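Rangement en hauteur : suspension des sacs à cordon
Questions fréquentes
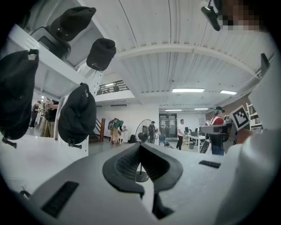

Le présent document concerne la suspension de sacs en tissu à cordon sous les étagères des locaux Tremblay. Il s'adresse aux personnes qui remplissent, accrochent ou déplacent ces sacs. Le principe retenu est l'accrochage direct à l'étagère : les sacs noirs pendent de la structure blanche à des hauteurs différentes, ce qui permet de mêler plusieurs tailles dans une même travée. Le dessus des tablettes reste disponible pour les bacs et les boîtes.

Quels sacs peut-on suspendre ?
Les sacs souples à fermeture par cordon, modèles Nultau et Kondau. Les sacs à fermeture éclair sont posés sur tablette. Les housses rigides également.

Quelle est la charge admise ?
4 kg par sac, contenu compris. En cas de doute, peser le sac avant l'accrochage. Un contenu plus lourd est réparti dans deux sacs ou stocké au sol.

Par où accrocher le sac ?
Par les boucles supérieures, toutes engagées sur le crochet. Le cordon de serrage ne doit jamais porter la charge : le bloqueur glisse progressivement et le tissu se déforme autour de l'œillet.

Que faire des cordons qui dépassent ?
Les laisser pendre s'ils sont courts. Au-delà d'une longueur de main, faire une boucle et la reprendre dans le bloqueur. Ne pas nouer deux sacs ensemble.

Quel espacement prévoir ?
Les grands sacs se placent aux extrémités de la travée, les petits entre les deux. L'entraxe recommandé est d'environ 500 mm pour les grands formats. Pour les petits, aucun entraxe n'est imposé – il suffit que chaque sac puisse être décroché sans toucher son voisin.

Comment retrouver un contenu sans ouvrir tous les sacs ?
Chaque sac reçoit une étiquette volante fixée à une boucle, numéro tourné vers l'allée. Le numéro renvoie à la liste Movier. Un sac vide conserve son étiquette.

Peut-on accrocher près d'un luminaire ou d'une climatisation ?
Non. Aucun sac ne doit se trouver devant une bouche de soufflage ni masquer un éclairage. Si la travée est concernée, utiliser le niveau inférieur.

À quelle fréquence contrôler les sacs ?
Une fois par an, en août. Vérifier les coutures des boucles, l'état du cordon et la tenue du bloqueur. Un sac décousu est retiré, même si une seule boucle est atteinte.

Comment nettoyer les sacs ?
Vider, retourner, brosser à sec. Lavage à la main à l'eau tiède si nécessaire, séchage à plat. Pas de sèche-linge.

À qui demander un crochet ou un sac de remplacement ?
À Paloma Lindgren pour les sacs et les étiquettes, à Dwayne Doucet pour les crochets et toute modification des étagères. Préciser la référence 1249 pour les bloqueurs seuls.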